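Firkilden Field Shirt Liner, White

I've been selling kit to reservists and cadet units for 19 years, and the thing I get asked for most is a decent layer to go under body armor. So I finally had one made! It's called the Firkilden, it comes in eight sizes, and I wore mine all through a muggy July exercise before I'd put it up for sale. 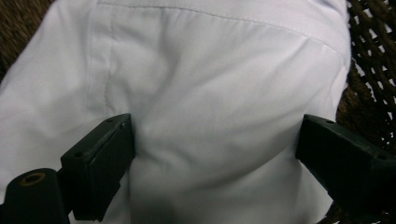
Armor carriers rub, and they rub worst wherever a shirt has a fat seam under the shoulder strap. I went through a pile of samples with Kamala Pisharody, who cuts our patterns, and we kept coming back to a folded edge with one line of white topstitching close in, like you'd get on a good dress shirt. Ours sits well forward of the strap (you'll thank me on a long march).

Wash at 60 degrees Celsius, hang to dry, skip the softener. I've got 156 in stock and unit orders ship from our Nenia store. If your quartermaster wants a sample first, drop me a line with your size and I'll get one in the mail.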